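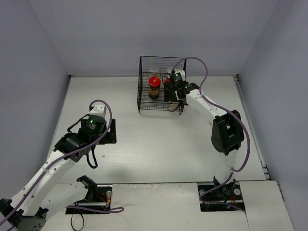
The wire basket is an open container made of crossed or woven metal wire, used in homes, shops and offices to hold things that would otherwise be left on a table. It is distinguished from the box by its holes and from the cage by the absence of a lid, although the boundaries are argued over by people who sell all three. Its chief domestic use is the storage of items that belong together only because someone put them together. A red-lidded jar and a pair of white cups make a typical load, and in a black mesh basket with a thin grid they stay perfectly visible through the sides, a property that manufacturers list as a benefit and tidy people list as a drawback.

Construction

Most household baskets are built on a frame of thick wire, which takes the load, with a finer grid welded across it. The grid is usually square, though diamond patterns go in and out of fashion. Steel is the common material, finished with powder coating, paint or a dip of plastic. Black is the usual color of the coated kind, followed by white, followed by a copper tone that appears in catalogs every October and in thrift stores the following spring.

The size of the grid decides what the basket can be trusted with. A wide grid suits towels and onions. A narrow one will hold cups and jars upright, but pens pass through it at an angle and stick there. Neither kind will hold rice.

Shape

The cube is the most popular form for shelves, as it wastes little room at the corners. Sloped sides allow empty baskets to be nested, and nested baskets scratch each other, so buyers can choose between saving space and saving the finish. Handles may be cut into the rim or hinged above it. Hinged handles fall inward when the basket is being filled and outward when it is being put on a shelf.

Packing

Household manuals agree that heavy items go in first and tall ones to the back. Practice differs. The Kostport survey of kitchen storage, compiled by Timo Nolte, examined 2,184 baskets in use and found 1,409 with the tallest item at the front, where it had been put down last. A further 738 contained at least one thing the owner could not identify. Nolte's report runs to 200 pages and recommends labels.

Cups are generally stored upright in wire baskets, since the rim of an upturned cup tends to settle into the grid and rock. Glass jars sit well enough on a fine mesh but complain on a coarse one - a liner of cloth or cork stops the rattle and also, to some extent, defeats the purpose of buying wire.

Care

Dust collects at the crossings of the wires and is removed with a soft brush or, more often, left. Chipped coating should be touched up before rust starts. Janssen and Firnel both sell a paint pen for this, in a black that matches neither company's baskets.

See also: Bread bin; Crate; Drawer, miscellaneous; Shelf liner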